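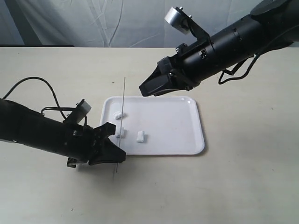 금요일, 밤 11시 넘음

Stidatus 체험 기간이 반쯤 지났다. 오늘도 퇴근이 늦었고 저녁은 편의점 김밥 한 줄. 씻기 전에 적어 두지 않으면 내일은 인상만 남고 내용은 다 날아갈 것 같아서 쓴다.

Stidatus에서 파는 건 결국 양팔 로봇 세트에 Mekine라는 소프트웨어를 얹은 구독 상품이다. 팔마다 손목 쪽에 카메라가 달려 있고, 흰 쟁반 위의 작은 흰 조각을 집는 작업이 기본 과제로 들어 있다. 소개 자료에는 "설치 당일 첫 작업"이라고 크게 적혀 있다. 설치 당일에 한 일은 케이블 정리와 로그인 오류 해결이었다. 그것도 작업이라면 작업이겠지.

오전에는 Mounir Zerouali 씨가 화상으로 들어와서 40분 동안 교육을 해 줬다. 친절한 사람이다. 그런데 질문을 하면 꼭 다음 버전 얘기로 넘어간다. 흰 쟁반에 흰 물체를 놓으면 카메라가 구분을 잘 하느냐고 물었더니 조명을 조정하면 된다고 한다. 얼마나, 어느 쪽에서? 다음 버전에 안내가 들어간다고 한다. 메모장에 '다음 버전'이라고 쓰다가 그만뒀다.

쟁반 때문에 계속 신경이 쓰인다. 안쪽이 반들반들해서 빛이 비치는데, 매뉴얼에는 무광 표면을 권장한다고 494쪽 부록에 한 줄 적혀 있다. 494쪽이라니. 권장 사항을 거기다 넣어 놓고 기본 쟁반은 광택 있는 걸 보내는 회사를 어디까지 믿어야 하나. 고무 매트라도 깔아 볼까 했는데 그러면 체험 조건이 달라진다고 Đức Đàm이 반대했다. 맞는 말이라 더 짜증이 났다.

Đức Đàm은 나보다 훨씬 후하다. 팔이 움직이는 모양이 부드럽고 그리퍼 교체도 쉽다고 좋아한다. 나도 그 부분은 인정한다. 예전에 Pratstead에서 빌려 썼던 장비는 손가락 하나 바꾸는 데 오전이 다 갔다. 하지만 우리가 사려는 건 부드러운 동작이 아니라 밤에 사람 없이 부품을 골라 담는 일이다. 양팔이 왜 필요한지도 아직 모르겠다. 한쪽이 집는 동안 다른 쪽은 쟁반 끝 위에서 대기하는 시간이 길다. 두 팔 값을 내고 한 팔 반쯤 쓰는 기분이다.

견적서도 다시 봤다. 월 1689유로, 최소 계약 2년. 카메라 보정은 별도인데 별도 금액은 안 적혀 있다. Lương 쪽 제품은 더 싸지만 소프트웨어를 우리가 직접 손봐야 하고, 그걸 할 사람은 뻔하다. 나다. 그래서 내 의견이 공정한지 나도 의심스럽다. 싼 걸 고르면 내 주말이 없어지고, 비싼 걸 고르면 보고서에 내 이름이 남는다.

오후 늦게 팀장님이 지나가다가 "잘 되네" 하고 갔다. 10초쯤 보셨나. 데모가 무서운 게 그 10초다. 그 뒤에 작업을 다시 불러오는 데 걸린 시간은 못 보셨으니까. 그래도 그 말씀이 회의에서 근거로 나올 게 분명하다.

Mounir 씨한테 메일을 썼다가 너무 따지는 투라서 지우고 다시 썼다. 보낸 질문은 결국 이렇다. 실패한 집기도 로그에 남는지, 남는다면 우리가 원본을 받을 수 있는지, 보정 비용이 한 번인지 매번인지. Mekine 화면에 뜨는 성공률은 무엇을 분모로 잡은 건지도 물었다. 재시도까지 한 번으로 쳐 준다면 그 숫자는 보고서에 못 쓴다. 답은 아직 없다.

다음 주에는 우리 부품을 올려 보기로 했다. 기본 과제에 쓰는 조각 말고, 기름 묻고 모양이 제각각인 진짜 부품. Đức Đàm이 상자째 가져온다고 했다. 그걸 보고 나서도 마음이 안 바뀌면 사지 말자고 쓸 생각이다.

세탁기 예약을 깜빡했다. 내일 아침에 돌려야지.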